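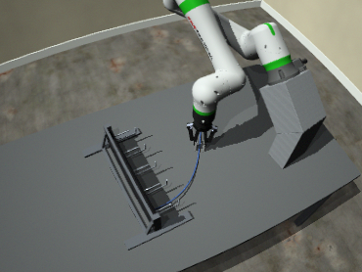

Most people who build a robot cell in a shared workshop start with the arm. I think they should start with the cable.

I have been a member at Plidmont for a few years, and our current job is getting an arm to hang cables on a rack with five hooks. We are doing it in simulation first. Some members think this is a waste of evenings, and I used to agree with them. A simulated cable is never quite right. It bends too evenly and it doesn't remember how it was coiled last week.

I changed my mind after we had logged more than 700 runs. Tsz-kin Lai, who set up the model, sorted the failures. In 369 of them the arm went exactly where we told it to go. The loose end caught on a hook we weren't aiming for, or slid off after the grip opened. We had spent a month tuning arm motion, and the arm was fine.

On real hardware I doubt we would have found that out. We would have blamed the mount, or the gripper, and bought another one. Parts cost money and the shop bench is booked most nights until 10.

So my view is that a home builder should model the floppy part early, even badly, and leave the arm on default settings until the failures point to it. The folks on the Flalby list disagree and say contact with real cable teaches you faster. It might, if you have a bench to yourself. We get ours for two hours at a time, and 18 people share it.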